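Reading a Health Charity's Annual Report
Speaker notes, Kvido Brabec
Mac Mathúna room, afternoon session

Start with the handout. Everyone should have the summary page from the Sollari report and the audited statements that go with it. Wait until the copies have gone around.

Sollari runs women's health clinics and gets its money from patient fees, government contracts and gifts. I am using it because the report is short and the audit is posted next to it. I have no tie to the group and I am not asking anyone to support it or stop supporting it.

First point: the two halves of the report cover different periods. The service numbers run on the calendar year. The money runs on the fiscal year, which ends in June. If you divide one by the other to get a cost per visit, you are mixing months. Write the period next to each number before you do any math.

Second point: revenue. The total is $40 million. Go to the note that splits it up. Government contracts and payments for patients on public insurance are listed together in the summary and apart in the audit. Use the audit. 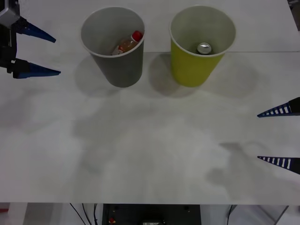

Akash Jaiswal asked at the last session whether a surplus means the charity is taking in more than it needs. My reply was that one year does not show that. Sollari had a surplus of $2 million. Part of it was a single bequest, and the donor limited how it could be spent. Look at several years in a row, and look at the line "with donor restrictions" before calling any of it spare money.

Third point: net assets. They come to $20 million in this report. People hear that as cash in the bank. Some of it is buildings and exam equipment. Some is pledges that have not been paid yet. Read down the balance sheet aloud here and let people mark which lines could be spent next month.

Pause for questions on the balance sheet. Keep it short, the next part takes longer.

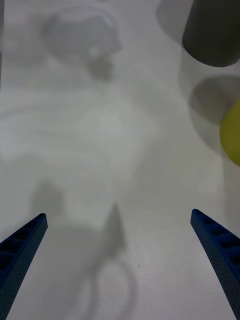
Notes last changed in August

Fourth point: counting services. A visit, a patient and a service are separate things. One patient may come in for one visit and get a test, an exam and a prescription, and the summary counts that as three services. The patient count is in the back of the report, in small type. When a report says services are up, check if patients are up too. In Sollari's case services rose and patients fell by nearly 1,000.

Percentages by type of service have the same problem. A small share of services can be a large share of visits or of income. Say which base you are using every time. This applies to people who like the organization and people who don't.

Fifth point: grants to related groups. Sollari gives money to the Trimus Fund, which does its advocacy work. The Trimus Fund files its own return. Show the transfer on the Sollari side, then the matching line on the other return. If they differ, check the fiscal years first. 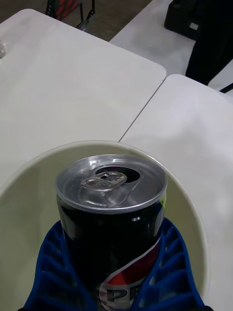 Where do I find the pay of the top staff?
It is in the tax return, in the part that lists officers and key employees. The annual report usually leaves it out. Check the column for pay from related organizations as well.

Last item is the worksheet. It was made in Viment but the printed copy works the same way. Have people fill in the period, the source page and the base for each number they pick. Collect the sheets only from those who want comments.

Leave the audit copies on the side table for the evening group.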